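Naltcombe sample-packing service to add second table in June

NALTCOMBE – Mestell, the small firm that puts together product sample sets from the third floor of the old Dera building, will add a second packing table in June after a spring in which orders came close to what one table could handle.

The company packed 3,011 sets in the most recent quarter, up from 2,624 in the quarter before. It had planned for 3,000. Operations lead Yasuo Kikuchi said the target was passed in the final week, mostly on the strength of repeat orders from cosmetics and skin care shops.

"We set the number in the winter and I thought it was high," Kikuchi said. "Then two of our larger customers moved their spring sets forward and we were packing every afternoon."

Mestell does not make anything itself. Small brands send in their products in bulk, and the firm sorts them into sets that go out to shops, salons and people who have signed up to try something new. A typical set has a couple of small vials, one or two tubes, a flat pack and a packet or sachet. Some brands send only two items. One customer, Aubert, sends nine and wants them in a fixed order.

The sorting is done by hand at a large white table with a curved edge, in the same open room where the rest of the staff have their desks. Items are put out on the table first and checked against the order sheet. They are then grouped by set and moved on to be wrapped.

Kikuchi said the layout was chosen when the firm moved in and has stayed mostly the same. The people who answer customer emails sit within speaking distance of the table, and questions about a missing or wrong item can usually be settled without anyone writing a message. 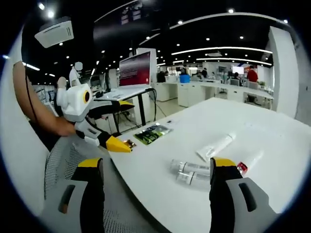 The drawback is noise. Tape guns and cardboard are loud in a room with a hard floor, and calls with customers have been moved to the mornings for that reason. Packing now starts at 1 p.m. on most days and goes on until the courier comes at 5:30.

The second table will go along the far wall, where two rows of shelving are to be taken down. It will be used mainly for sets with glass in them. Vials are the slowest items to handle, Kikuchi said, partly because they roll and partly because the labels have to be read one at a time. Lot numbers are printed small, and two vials from different lots can look the same until they are turned over.

"A tube you can pick up and you know what it is," he said. "With the vials you have to stop and read. If you put the wrong one in, the whole set comes back."

Returns have been a concern. Mestell would not give a figure for sets sent back in the quarter but said that most of the problems came from mix-ups between sizes of the same product. In the spring the firm began asking brands to use different cap colors for different sizes where they could. Several have agreed. Others have said their caps are bought in large lots and will not change before next year.

Aubert, which sells hand and face creams from a shop on the north side of Naltcombe, was one of the first to make the switch. Its sets also carry a printed card that lists the items in the order they should be tried. The card has to be on top when the box is opened, and so the set is packed from the bottom up with the heaviest item first.

Other customers leave the arrangement to the packers. For these, the usual practice is to lay flat packs at the bottom, put tubes side by side over them and tuck the small packets into whatever space is left. Glass goes in a folded paper sleeve. Foam was used until last year, but it took up too much room in the stockroom and several shops complained about having to throw it away.

The firm tried a plastic tray with shaped slots over the winter and gave it up after a month. The slots fit the first brand's tubes well and almost none of the others. The leftover trays are being used to hold pens, labels and loose packets.

Along with the new table, Mestell will change the way stock is brought into the room. At present, cartons from the brands are opened in the stockroom and carried out a few at a time. From June each brand's items will be kept together in a shallow bin with the order sheet clipped to the front, and the bin will stay with the set until the last box is closed. Bins will not be mixed, even when two brands have only a few sets each to pack.

Kikuchi said the change should cut down on walking, and also on the number of items that end up left over at the close of the day with no clear home. These are now put in a box and matched to their brands the next morning, a job that can take up to an hour.

No new full-time staff will be hired for now. Two part-time packers will be taken on for the afternoons, and the firm said it would look at the numbers again in the fall. Training takes a few days and is mostly a matter of learning the products. New packers begin with two-item sets and are given sets with glass once they are used to the order sheets.

The building's owner has agreed to the removal of the shelving and to extra lighting along the far wall, where staff say the small print on labels is hard to read late in the day. The work on the lights is expected to take two days. Packing will continue at the existing table while it is done, though the courier pickup may be moved to an earlier time.

Brands that already use the service do not need to do anything before the change. Those sending vials or other glass items after the new table is in place are asked to mark the outer carton "glass" on at least two sides and to list lot numbers on the delivery note as well as on the items themselves. Cartons that come in without a delivery note will be held in the stockroom until one is sent.

Mestell is also taking requests from new customers for the fall, with a minimum order of 50 sets. Prices for two-item sets will stay as they are. The rate for sets with more than six items is under review, and the firm expects to send the new list to customers before the end of June.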